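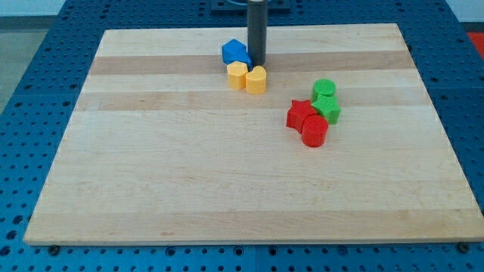
Maple board with the foam shapes on it, on my blue bench top

Is a maple strip board okay as a play surface, and does it need a finish?
Asked by Halima Gachanja in Woodworking & Crafts

I have a big rectangular board made of light maple strips. A few of the strips are darker than the rest, mostly toward one side. I want to use it as a table topper for foam shape blocks (hearts, stars, cylinders, that kind of thing) for my niece, who is going to be over a lot starting in March.

The seller told me it was treated with something called Gruvis board oil and that it would "never need anything else." I don't believe that about any piece of wood. I also don't believe the listing on the blocks, from a shop called Avero, which says they are color safe on all surfaces. All surfaces? Red foam on pale maple sounds like a stain waiting to happen.

So:
Does the board need another coat of something or can I leave it?
Will foam mark it?
Are the darker strips a sign that it isn't all maple? I paid $56 and would like to know if I was had.

Naveen Mathur answered
14 helpful votes

Darker strips first. Maple varies a lot. Sapwood is pale, heartwood goes tan or brown, and strip boards get glued up from whatever is in the pile. The small dark flecks are normal too. I can't swear to a species from a photo and I'd be wary of anyone who says they can, but nothing there would make me ask for my money back.

On the oil, your instinct is right. Any oil finish wears. Put a few drops of water on a corner you don't care about and leave them for 8 minutes. If they bead, leave the board alone. If they soak in and leave a dark spot, it wants another coat. Plain food grade mineral oil is fine. Wipe it on thin, leave it overnight, buff off whatever is still sitting on top. People put it on way too thick and then complain the board is sticky.

As for the foam, I'd worry more about the oil getting on the blocks than the blocks getting on the wood. Keep them off until the surface feels dry to your hand. To test the color, leave a red one sitting on the underside of the board for a week, with something light on top of it. Then you'll know, whatever the listing says.

If it were mine I'd also run 390 or 400 grit over the front edge. Kids lean on edges.

Devendra Pathak answered
2 helpful votes

Just polyurethane it. Three coats and done. My workbench has had it on for years and I've spilled everything on it.

Comment from Halima Gachanja: Over the oil? I read that poly won't stick to an oiled board. Did you put yours on bare wood?

Comment from Devendra Pathak: Bare wood yes. You'd have to sand yours first I guess. Still what I would do.

Kathleen Ní Bhriain answered
5 helpful votes

I don't think you need to do anything. It's foam. It's soft and it weighs nothing. Put a cloth down if you're worried about the red.

What I would check is whether it slides. You have it on a hard top with holes in it, and a big board can creep when a child pushes on it. A strip of rubber shelf liner under each end fixed mine. Don't buy the special grip pads, they're the same stuff cut smaller at four times the price.

Comment from Halima Gachanja: Did the water test. Beads on one end and soaks in on the other, so somebody was lazy with the Gruvis. Mineral oil it is. The red block is under the board now and I'll post when the week is up.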